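Breneck Shared Table: Set-up and Daily Use

Section 4. Laying out the table top

Read this section after the legs have been levelled (Section 3). It applies to the long white Breneck table in both lengths. If yours came with the Sindis tray set, keep the tray to hand for steps 4 to 7. If it didn't, skip them. The table works perfectly well without a tray, whatever the leaflet in the box may suggest.

4.1 Before you start

1. Clear the top completely. Pushing everything to one end and calling it clear doesn't count, and you will only have to move it again at step 3.

2. Wipe the surface with a damp cloth and dry it with a second one. The special surface spray sold alongside the table is optional. We have tried it against plain water and a drop of washing-up liquid and could not tell the two apart.

3. Check that the top sits flat. Put a pencil in the middle and let go. If it rolls, go back to Section 3.

Caution: Do not drag the table by its top once it is loaded. Lift it with a person at each end.

4.2 Placing the tray

4. Stand the tray near the middle of the table, raised rim upwards. The older Ahuja instructions tell you to line it up with the centre line using a tape measure. By eye is good enough. It will be nudged before the morning is over.

5. Use the round recesses for things that would otherwise slide or roll: cups, a tape reel, a small pot of clips. They are shallow. A recess stops a cup wandering, but it will not hold one upright if somebody catches it with a sleeve.

6. Leave at least a hand's width between the tray and the nearest edge of the table.

7. Keep flat items such as notebooks and tablets out of the tray. They bridge the rim, look tidy for an hour and then collect other things on top. Lay them directly on the table, off to one side.
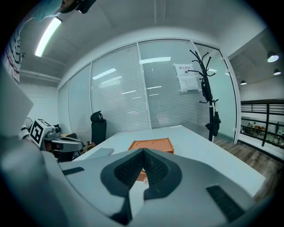
Note: The tray is sold as a way of keeping a shared table tidy. In our experience a tray keeps itself tidy and has no effect on the rest of the surface. If your table was a mess before, buy the tray because you like it.

4.3 Chairs and bags

8. Put the high-backed chair at the far end, where it can be rolled in without blocking the way past. A headrest adds more height than people expect, so check that it clears any blind cords or window handles behind it.

9. If the end of the table faces a glass wall, leave a gap between the chair back and the glass. Chairs on castors drift, and marks on glass are tiresome to shift.

10. Bags go on the floor beside the table legs or on a hook. The clip-on Clekmont bag hook fits the long edge only. The packet says it can be fitted anywhere, and we have yet to get one to stay on at a corner.

Caution: Do not hang bags from the chair back. A light chair can tip when the sitter gets up.

4.4 Fans and other desk-side items

11. Place a small fan by the side wall with its grille facing along the table. Pointed straight across, it lifts loose paper.

12. Run cables down the wall side. If a cable has to cross the floor, cover it.

13. Don't bother with the stick-on cable clips until the layout has been in use for a while. Wherever you put them first will be wrong — ours were moved three times before we gave up and used a strip of tape.

4.5 Marking out places

Some offices like to mark a place for each person with tape on the table top. We have doubts about this. People sit where the light is good and ignore the tape, and the tape picks up fluff along both edges. If you must do it:

14. Use low-tack tape and press it down lightly.

15. Limit it to 2 places on each long side.

16. Peel it off after 20 days and put down fresh. Left longer, it tends to leave glue behind.

4.6 End of the day

17. Empty the recesses in the tray. Cups left overnight leave rings, on the tray as much as on the table.

18. Close notebooks and stack them at the edge, or better, send them home with whoever brought them.

19. Switch the fan off at the wall.

20. Push the chair in.

Note: A printed end-of-day checklist is available to order as sheet 107. It repeats the four steps above in larger type. You may prefer to copy them out yourself.

If the table still rocks or the top has bowed after you have followed this section, do not pack it with folded card. Go to Section 5, Adjustments, and start with the feet.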